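About Gronivex

Good habits for robots that share a table 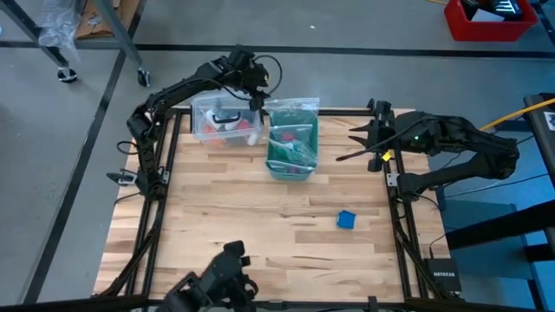 Three arms, one maple-topped table, and a couple of containers at the far side.

Gronivex writes working rules for small robot cells, and we love doing it. Our readers are the people who switch the arms on in the morning: lab technicians, teachers, shop leads, students on their second week. We publish bench rules, checklists and start-up cards, we teach short courses on how to use them, and we visit sites that want a second pair of eyes on their setup.

We're based in Cavthorpe, in a concrete-floored unit where we also run our own tables. Every rule we publish gets tried on those tables first, usually by somebody who didn't write it and has been asked to be as annoying as possible about unclear wording. It's a great way to find out that "secure the cable" means four different things to four different people!

How we started

Gobnait Gallagher and Éabha Mulligan were sharing a bench at a packaging firm and had fallen into the habit of leaving each other notes on the rail. Which arm parks first. Where the spare bin goes. Don't reach in from the left. The notes got longer, then they got typed, and then another department asked for a copy. That typed-up list had 18 rules on it and became the first edition of our Bench Book.

The current edition has 78. We know that sounds like a lot (Gobnait thinks it's too many, Éabha has a list of additions), but most cells need only a part of them, and the index at the front sorts them by the number of arms you run and whether people load the table by hand.

What we care about

Shared reach. When two arms can get to the same spot, somebody has to decide ahead of time who yields. Our rule is that the yielding arm is named on the start-up card, in plain words, and that the name doesn't change in the middle of a shift. We ask for the same decision for every pair of arms on the table, so a three-arm cell has three lines to fill in.

Containers. Bins and baskets have marked home positions, and those positions go on the card too. Clear bins are wonderful for seeing what's inside, and we use plenty of them, but check that your vision setup copes with see-through walls before you rely on it. Bags draped over a rim count as part of the container's height. That one is Rule 31, and it gets more questions than any other.

Soft things. Sponges, cloths, pouches and bags shift and fold when they're gripped. We want them tested at low speed with the same gripper you'll use later, and we want the test repeated when the supplier changes the packaging. Yes, even if the new pouch looks the same.

Cables. Move each joint through its full travel by hand or at crawl speed and watch the cable the whole way. Loops at the wrist need slack for the far end of the move, and they also need to stay clear of the fingers. Walk the floor as well, and follow every line from the cell to wherever it plugs in.

Hands. Nobody reaches over the rail until the arms are stopped and the person reaching has checked it themselves. An indicator light tells you something about one piece of equipment, so learn what yours means and don't ask it to mean more.

How a rule gets into the book

Anyone can propose one. It comes to us as a single sentence plus the story behind it, and we won't take one without the other. We try it on our own tables and then send it to Laryea, the training workshop across the yard, where the trainees follow it exactly as written. If they need to ask us what a word means, the rule comes back for another round. It takes 2 clean trials in a row before a rule is printed, and a rule that stops being useful comes out again. We keep the retired ones on a page of their own with the reasons, and it's surprisingly good reading.

The Bench Book sits alongside the safety standards and laws that apply where you work. It doesn't replace them, and neither does it replace the manual that came with your arm. If our wording and your manual disagree, follow the manual and please write to us so we can fix our page.

Plutedance

Plutedance is our course for teams running more than one arm. The name comes from an early exercise in which people stand around a table and act out the arms' moves, elbows and all, before any power goes on. We still do it! You'd be amazed how quickly a group spots a bad handoff once two of them have bumped wrists. The rest of the course is card writing, cable checks and a long session on stopping and restarting after a dropped item.

Visit us

We open the tables to visitors on Thursday afternoons from 2. Bring your own start-up card if you have one, scribbles and all, and we'll go through it with you at the bench. Closed shoes, please, and tie back long hair.

Rule proposals, corrections and arguments about Rule 31 can go to Éabha through the contact page. Course bookings go to Gobnait.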